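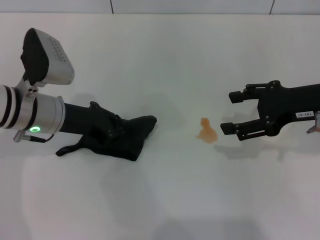
하얀 상판은 손님용이지 식구들이 매일 밥 먹는 자리에 둘 물건이 못 된다고, 한 방울만 흘려도 온 집안이 다 알게 되니 사람이 주눅이 들어서 못 산다고, 지난번 식탁 이야기에 한 독자분이 꽤 긴 댓글을 남겨 주셨습니다. 저는 그 댓글을 아침에 커피를 마시면서 한 번 읽고, 저녁에 설거지를 마치고 또 한 번 읽었습니다. 틀린 말씀이 하나도 없어서 고개를 끄덕이다가도, 마지막 대목에 가면 자꾸 대꾸를 하고 싶어지더라고요. 댓글 칸에 쓰기에는 말이 길어질 것 같아 이렇게 따로 자리를 폅니다. 제가 원래 말이 길다는 건 오래 읽어 주신 분들이 더 잘 아시지요.

읽는 시간 9분

먼저 인정할 것부터 인정하겠습니다. 하얀 식탁은 다 보입니다. 김칫국물은 물론이고 보리차 한 방울, 간장 종지 밑에 동그랗게 남은 자국, 귤을 까다가 튄 즙까지 전부 보입니다. 특히 주황색이나 갈색 계통의 얼룩은 흰 바탕 위에서 어찌나 당당한지, 부엌 불을 켜자마자 그것부터 눈에 들어옵니다. 저도 처음 흰 식탁을 들였을 때는 일주일 내내 행주를 손에 쥐고 살았습니다. 밥을 먹다가 일어나서 닦고, 앉았다가 또 닦고, 옆에서 먹던 사람이 제발 좀 앉으라고 할 때까지 닦았어요. 그러니 피곤하다는 말씀, 저도 겪어 봐서 압니다.

그런데 그 피곤함이 흰색 탓이냐고 물으신다면, 저는 아니라고 대답하고 싶습니다. 얼룩은 짙은 식탁에도 똑같이 생깁니다. 덜 보일 뿐이지요. 그리고 덜 보이는 얼룩은 제 경험으로는 덜 닦게 됩니다.

제가 자란 집에는 짙은 밤색에 나뭇결무늬가 잔뜩 들어간 식탁이 있었습니다. 그 시절 식탁은 다들 그랬지요. 낮에 보면 번듯하고, 웬만큼 흘려도 표가 안 나서 어른들이 좋아하셨습니다. 그런데 숙제를 하려고 공책을 펼치면 공책 귀퉁이가 꼭 어딘가에 들러붙었습니다. 팔꿈치를 괴면 팔꿈치가 붙고, 편지 봉투를 올려 두면 떼어 낼 때 종이가 한 겹 남고요. 눈으로 봐서는 어디가 끈적이는지 모르니까 손바닥으로 더듬어서 찾아야 했는데, 찾아서 보면 며칠 전에 누가 흘린 매실차이거나, 아니면 이제는 정체도 알 수 없는 무엇이었습니다. 저는 지금도 식당에서 짙은 색 탁자에 앉으면 소매부터 걷습니다. 버릇이 그렇게 무섭습니다.

그래서 흰 식탁 쪽에 서 있는 저의 주장은 사실 아주 단순합니다. 흘린 것은 보여야 닦습니다. 이 말을 하려고 이렇게 길게 돌아왔네요.

물론 이 말에는 바로 반론이 따라옵니다. 보이니까 닦는 것까지는 좋은데, 보이니까 혼도 나지 않느냐는 겁니다. 독자분이 주눅이 든다고 하신 게 바로 그 부분이겠지요. 아이가 주스를 쏟았을 때, 짙은 식탁이었으면 슬쩍 넘어갔을 일이 흰 식탁에서는 사건이 됩니다. 온 식구가 그쪽을 쳐다보고, 누군가는 꼭 "그러게 조심하라고 했지" 하고 말을 얹고요. 저도 그 말을 해 본 적이 있는 사람이라 여기서는 목소리를 좀 낮추겠습니다.

하지만 저는 그 순간에 고쳐야 할 것이 식탁 색은 아니라고 생각합니다. 쏟아진 것을 보고 사람이 먼저 한숨을 쉬는 집에서는 식탁이 무슨 색이든 주눅이 듭니다. 우리 집에서 바꾼 것은 순서 하나였습니다. 흘리면 먼저 닦고, 말은 나중에 하기로 했어요. 막상 다 닦고 나면 할 말이 별로 남지 않습니다. 자국이 없어진 흰 상판을 앞에 두고 방금 그 얼룩에 대해 긴 잔소리를 하기는 어지간해서는 어렵거든요. 짙은 식탁에서는 닦았는지 안 닦았는지가 흐릿하니까 잔소리도 흐릿하게 길어지는데, 흰 식탁에서는 일이 끝난 것이 눈에 보입니다. 저는 이 '끝난 것이 보인다'는 점이 흰색의 제일 큰 미덕이라고 믿습니다.

닦는 이야기가 나온 김에 조금만 옆길로 새겠습니다. 작은 얼룩을 닦을 때 많은 분들이 젖은 행주를 들고 와서 가운데부터 쓱 문지르십니다. 그러면 손톱만 하던 자국이 접시만 해져요. 마른 천이나 종이 행주를 먼저 위에 가만히 얹어서 빨아들이게 두었다가, 남은 것을 바깥쪽에서 안쪽으로 모으듯이 닦는 편이 훨씬 쉽습니다. 젖은 행주는 그다음이고, 마지막에 마른 천으로 한 번 더 지나가면 물자국도 덜 남습니다. 카레나 강황이 들어간 것은 얘기가 좀 다릅니다. 그건 저도 여러 번 졌습니다. 창가 볕이 드는 자리라면 며칠 두는 사이에 옅어지기도 한다는데, 우리 집 식탁은 볕이 안 드는 쪽에 있어서 뭐라고 장담은 못 드리겠습니다.

행주 자체도 할 말이 많습니다. 예쁜 행주는 벽에 걸어 두시고, 닦는 데는 낡은 것을 쓰시라고 늘 말씀드립니다. 새 행주는 물을 밀어내고 다니기만 하지 도무지 먹지를 않아요. 몇 번 삶아서 힘이 빠진 면, 한때 속옷이었거나 베갯잇이었던 천이 제일 잘 닦입니다. 그렘빌(Gremville)에서 잠깐 세 들어 살 때 살림이라고는 거의 없었는데도 낡은 면 티셔츠를 잘라 만든 천 뭉치만은 서랍에 가득했습니다. 그 집 부엌이 제가 처음 가져 본 하얀 부엌이었습니다.

그 부엌 이야기를 좀 해야겠습니다. 집주인이 방을 보여 주는데 식탁도 희고 벽도 희고 바닥까지 허여멀게서, 저는 속으로 큰일 났다고 생각했습니다. 병원 같다는 말이 목구멍까지 올라왔고요. 그래도 집세가 맞는 집이 그 집뿐이어서 들어갔는데, 한 달쯤 지나니 마음이 바뀌었습니다. 아침에 해가 늦게 드는 집이었는데도 부엌만은 늘 한 박자 먼저 밝았어요. 저녁에 전등을 하나만 켜도 책을 읽을 수 있었고, 냄비 하나를 식탁에 올려 두면 그 냄비가 참 의젓해 보였습니다. 가지 몇 개, 파 한 단을 올려 두어도 그랬습니다. 무늬가 많은 식탁 위에서는 장 봐 온 것들이 그냥 짐이었는데, 바탕이 조용하니까 물건이 제 모습대로 보이더라고요.

그러고 보면 우리는 집을 꾸민다고 할 때 자꾸 무엇을 더 놓을지를 생각합니다. 시계를 걸고, 달력을 걸고, 그 옆이 허전하니 액자를 하나 더 걸고, 구석에는 화분을 세웁니다. 저도 화분을 좋아합니다. 좋아하는데, 구석마다 화분이 있는 집은 구석을 닦을 수가 없습니다. 봄에 화분을 밀어 보면 그 자리에 겨울이 고스란히 쌓여 있지요.
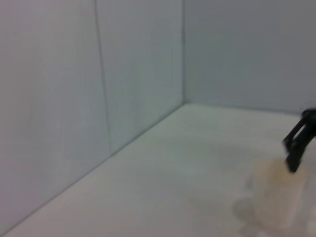 비어 있는 구석을 저는 일부러 하나쯤 남겨 둡니다. 아무것도 걸지 않고 아무것도 세우지 않은 벽이 하나, 그 밑에 걸레가 막힘없이 지나갈 수 있는 바닥이 조금 있으면 됩니다. 집이 넓어서 하는 소리가 아닙니다. 제가 사는 집은 넓지 않고, 그 구석도 사람 하나가 쪼그려 앉으면 꽉 찹니다. 그래도 청소하다가 거기에 이르면 허리가 좀 펴집니다. 들어 올릴 것도 없고 밀어 둘 것도 없이 한 번에 쓱 지나가면 되니까요. 청소에도 쉬어 가는 대목이 있어야 합니다. 노래로 치면 간주 같은 것이지요.

이 이야기를 하면 꼭 그 아까운 자리를 왜 놀리느냐고들 합니다. 선반이라도 짜 넣으라고요. 실제로 Durnton이라는 가구점에 의자를 고치러 갔다가 틈새 선반을 권유받은 적이 있습니다. 점원이 참 친절했고 선반도 잘 만든 물건이었어요. 거의 넘어갈 뻔했습니다. 그런데 집에 와서 그 구석 앞에 서 보니, 선반이 들어오면 거기 올려 둘 물건도 따라 들어올 것이 뻔했습니다. 선반은 빈 채로 있지를 못합니다. 처음에는 책 두어 권이 올라가고, 다음에는 책 앞에 조개껍데기가 놓이고, 나중에는 고지서와 건전지와 어디 것인지 모를 나사가 올라갑니다. 우리 집 현관 선반이 이미 그렇게 되었기 때문에 저는 자신 있게 말씀드릴 수 있습니다.

다시 식탁으로 돌아오겠습니다. 식탁도 말하자면 선반과 같은 성질이 있어서, 가만두면 물건이 모입니다. 양념통, 약봉지, 휴지 상자, 어제 뜯은 과자 봉지. 저는 이게 얼룩보다 훨씬 큰 문제라고 생각합니다. 얼룩은 닦으면 되지만, 물건이 모인 식탁은 닦을 수가 없거든요. 물건을 하나씩 들어 가며 닦는 것은 두 배로 힘들고, 그래서 물건 없는 자리만 빙 돌아 닦게 되고, 그러면 약봉지 둘레로 섬처럼 경계가 생깁니다. 흰 식탁에서는 이 섬의 해안선이 아주 잘 보입니다. 창피하지만 보여서 다행이고, 그걸 보고서야 약봉지가 제자리로 가니까요.

어떤 분은 식탁보를 쓰면 되지 않느냐고 하십니다. 식탁보는 좋은 물건입니다. 잔칫날의 풀 먹인 식탁보를 싫어할 사람이 어디 있겠어요. 다만 매일 쓰는 식탁보는 흘린 것을 숨겨 주는 대신 머금고 있습니다. 닦을 일이 빨래할 일로 바뀌는 셈인데, 저는 빨래를 더 늘리고 싶은 마음이 없습니다. 유리를 깔거나 투명한 비닐을 덮는 방법도 있지요. 어릴 때 우리 집 식탁에도 비닐이 있었습니다. 그 비닐과 상판 사이로 들어간 국물은 영영 손이 닿지 않는 곳에서 저희 식구와 함께 여러 해를 살았습니다. 비닐은 사양하겠습니다.

돈 이야기도 피할 수는 없겠습니다. 흰 식탁은 오래 못 쓴다, 금방 누레진다는 말씀이 댓글에 있었고, 저도 그 걱정을 했습니다. 지금 쓰는 것은 Kahsay에서 나온 길이 240센티미터짜리인데, 작은 집에 들이기에는 솔직히 욕심이었습니다. 쓴 지 8년이 되었고, 처음 같은 흰색은 아닙니다. 볕을 덜 받은 쪽과 더 받은 쪽이 조금 다르고, 제가 늘 앉는 자리에는 찻잔 밑굽에 긁힌 가느다란 선이 여러 줄 있습니다. 비스듬히 보아야 보이는 선들입니다. 속이 상하느냐 하면, 처음 한 줄은 많이 상했고 그 뒤로는 괜찮았습니다. 밤색 식탁도 긁히기는 마찬가지였고, 오히려 밤색은 긁힌 자리에서 허연 속이 드러나서 더 티가 났어요.

Preltau라는 데서 나오는 전용 세정제가 좋다는 추천도 여러 번 받았습니다. 써 보니 향이 좋고 거품이 곱습니다. 그런데 제 식탁에서는 주방세제 한 방울 푼 미지근한 물과 이렇다 할 차이를 모르겠더군요. 제가 둔한 탓일 수도 있으니 써 보고 좋으신 분들은 계속 쓰시면 됩니다. 저는 남은 반 통을 향 때문에 가끔 꺼내 씁니다.

그러면 모두가 흰 식탁을 사야 하느냐. 그렇게까지 우길 생각은 없습니다. 댓글을 주신 분께서 지금 쓰시는 식탁이 어두운 색이라면, 그리고 거기서 편하게 잘 드시고 계시다면, 제가 무슨 권리로 바꾸시라고 하겠습니까. 눈이 쉽게 부신 분도 있고, 종일 희고 밝은 사무실에 있다가 집에서만큼은 어둑하고 따뜻한 색을 보고 싶은 분도 있습니다. 그 마음도 저는 잘 압니다. 비 오는 일요일에는 저도 어두운 나무 탁자가 있는 찻집에 일부러 찾아가 앉습니다. (소매는 걷고요.)

다만 흰색을 포기하는 까닭이 오로지 흘릴까 봐, 보일까 봐라면, 그건 한 번만 더 생각해 보셨으면 합니다. 밥 먹는 자리에서 흘리는 것은 당연한 일입니다. 국을 뜨다가도 흘리고, 웃다가도 흘리고, 전화를 받으려다 팔꿈치로 치기도 하고요. 흘린 자국이 있는 식탁은 누가 거기서 뭘 먹고 마셨다는 식탁입니다. 저는 그게 그렇게 흉한 모습이라고 생각하지 않습니다. 어쩌다 불 끄기 전에 부엌을 돌아보다가 작은 얼룩 하나를 발견하면, 귀찮다 싶다가도 아, 아까 누가 여기서 차를 마셨지 하게 됩니다. 그러고는 행주를 가지러 갑니다. 길어야 숨 몇 번 쉬는 동안의 일입니다.

혹시 망설이는 분이 계시면 큰 식탁부터 사지 마시고 작은 흰 쟁반을 하나 써 보시기를 권합니다. 찻잔과 간식을 거기에 올려 두고 한동안 지내 보세요. 쟁반에 남은 자국이 영 신경 쓰여서 차 맛이 떨어진다면 흰 식탁과는 인연이 없는 것이고, 어느 날 문득 아무 생각 없이 쓱 닦고 있는 자신을 보게 되면 그때 줄자를 꺼내셔도 늦지 않습니다. 줄자를 꺼내신 김에 의자를 뒤로 뺄 자리까지 꼭 재시고요. 저는 그걸 안 재서 지금도 벽 쪽에 앉는 사람이 옆걸음으로 들어갑니다.

댓글 주신 분, 덕분에 제가 오랜만에 식탁을 구석구석 들여다보았습니다. 다음번에는 행주 삶는 이야기를 쓰려고 했는데, 그것도 반대하실 말씀이 있으면 미리 남겨 주세요. 삶을 필요가 없다는 쪽 이야기를 저도 한번 제대로 들어 보고 싶습니다.

함께 읽을 만한 글
식탁은 왜 늘 벽에 붙게 되는가
낡은 면 티셔츠로 천 뭉치 만들기
현관 선반을 비우려다 실패한 기록
그렘빌의 하얀 부엌, 첫 번째 겨울
화분을 밀고 닦는 7월

조회 3873
글과 사진의 무단 전재를 사양합니다 | 문의는 댓글 또는 쪽지로 | 맨 위로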